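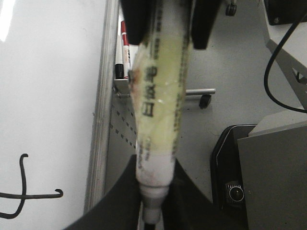

How long does homemade cherry liqueur need before you can drink it?

Two months in the jar is the least I'd give it, and three is better. You can sneak a spoonful at four weeks to see how it's coming along, but at that stage it tastes of cherries and spirit standing next to each other and not yet talking.

That's the question I get asked most, usually by someone who has just come home with far too many cherries and wants to be drinking the results by the weekend. Sorry! But the work itself is tiny. You'll spend half an hour at the start, a minute here and there while it sits, and another half hour at the end with a sieve and a funnel. I learned the method from Cremilda Brandão, my neighbour when I lived in Cidelby, who made hers every August and had it on the table by Christmas. I've changed two things (less sugar, more lemon peel) and she has never quite forgiven me for either.

What you need

700 g sour cherries, or dark sweet ones if that's all you can get
200 g white sugar
700 ml plain brandy
2 strips of lemon peel, with no white pith
1 small cinnamon stick
1 big glass jar with a lid that seals well, 2 litres if you have one

About the brandy: buy the cheap end of decent. Anything you'd happily put in a Christmas pudding is fine. A really good old brandy is wasted because the fruit will cover up everything you paid for, and the very roughest stuff stays rough however long you wait. It should be at least 37.5% alcohol, and please don't water it down. The strength is what keeps the fruit from spoiling.

Sour cherries are wonderful in this, sharp and almost almondy, and they hold their shape. The season is short, though, and our market at Vurnstead only has them for a couple of weeks, on the Thursday stall. Frozen ones work beautifully. Let them thaw in a bowl and tip in every drop of the juice that collects. If you're using sweet cherries, drop the sugar a little, to 150 g or so, and add the juice of half a lemon.

Getting the jar ready

Wash the jar in hot soapy water, rinse it, and dry it in the oven at 120°C for 15 minutes. If the lid has a rubber seal, take that off first and pour boiling water over it in a bowl instead. Let the glass cool all the way down before anything goes into it. Cold brandy in a hot jar is a good way to crack the jar and cry over the brandy.

Filling it

1. Pick over the cherries and throw out any that are split, soft or brown. Pull off the stalks, then wash and dry the fruit properly on a tea towel.

2. Take the stones out. Cremilda leaves hers in and plenty of old recipes do the same, but the kernels contain a compound that can release small amounts of cyanide, so I stone mine, every one. A cherry stoner makes this quick, and a chopstick pushed through over an empty bottle does the job too. Wear an apron. Wear an old one.

3. Put a layer of cherries in the jar, then a few spoonfuls of sugar, then more cherries, and carry on until you've used both up. Tuck the lemon peel and the cinnamon down the side.

4. Pour in the brandy slowly. The fruit has to be completely covered. Give the jar a gentle nudge to let the trapped air out, and top up if anything is poking through.

5. Close the lid and turn the jar over a few times. There'll be a thick drift of sugar at the bottom and it will look as if it's never going to dissolve. It will!

While it sits

Keep the jar somewhere dark and cool. Mine goes in the cupboard under the stairs behind the hoover, where I can't help seeing it every time I clean. For the first week, turn it over once a day until the sugar has gone. After that, once a week is plenty, and if you miss one, no harm done.

Take the cinnamon out after 28 days. I forgot once and ended up with something that tasted like a scented candle. The lemon peel can stay in until the end.

The colour is lovely to watch. It goes pink within hours, then ruby, and by the second month it's so dark you have to hold it up to a window. The cherries themselves get paler and a bit wrinkled as they give up their juice, and that's just what you want.

Straining and bottling

Set a fine sieve over a large bowl and tip the whole lot through. Leave it to drip for an hour, without pressing the fruit, or you'll get a cloudy liqueur. Then pour it through a coffee filter or a piece of clean muslin into a jug. Coffee filters are painfully slow - I change mine halfway - but you do get that clear, jewel-like finish.

Taste it now. If it's too sharp, dissolve a spoonful or two of sugar in the same amount of hot water, let it cool and stir it in a little at a time. If it's too sweet, add a splash more brandy. Then bottle it in clean glass and give it another couple of weeks if you can bear to.

Save the cherries! They're strong, so not for the children, but they're fantastic over vanilla ice cream or folded into a chocolate cake. They'll keep in the fridge for a fortnight in a small jar, covered with some of the liqueur.

How to drink it

Small glasses, slightly chilled, after dinner. I also love a measure of it topped up with cold fizzy wine, and a spoonful in gravy for duck is quite something. Kept in a dark cupboard it will be good for a year or more, though the fruitiness is at its best in the first six months.

Next on my list is the same thing with damsons. Those want pricking all over and a good bit more sugar, so I'll write that one up once I've got the amounts right.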